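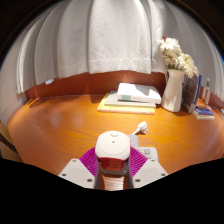

Levdale Reading Rooms: progress report to the Lennox Fund
February 5, 2018

1. Summary

The grant of 3,000 pounds was awarded to furnish the front room at Gilladeck as a quiet reading room. The work on the furniture is complete and the room is in daily use. Spending to date stands at 1,918 pounds.

2. Furniture and fittings

The wooden table has been kept in preference to buying new. It was sanded and refinished by Gakero Joinery, and the top now has an even polish and a warm orange-brown colour. The wooden panelling along the wall behind it was cleaned at the same time and needed no repair. The curtain has been retained.

The joiners' invoice came to 800 pounds, as quoted.

3. Use of the table

Readers may leave books in a flat stack at the back of the table for the next day. Small devices and their cables may be used there, but staff have been asked to clear plugs and leads from the polished surface at closing time. Two light scratches near the wall were reported before Christmas and have been treated.

4. Outstanding matters

A further sum of up to 300 pounds is set aside for felt pads and a reading lamp. The first lamp supplied was too tall for the room and was returned. Caroline Koech is obtaining a second quotation.

The remaining balance will be applied to shelving, subject to the Fund's agreement. A final account will be submitted in June.

Gavin Swanson
Premises Manager, Levdale Reading Rooms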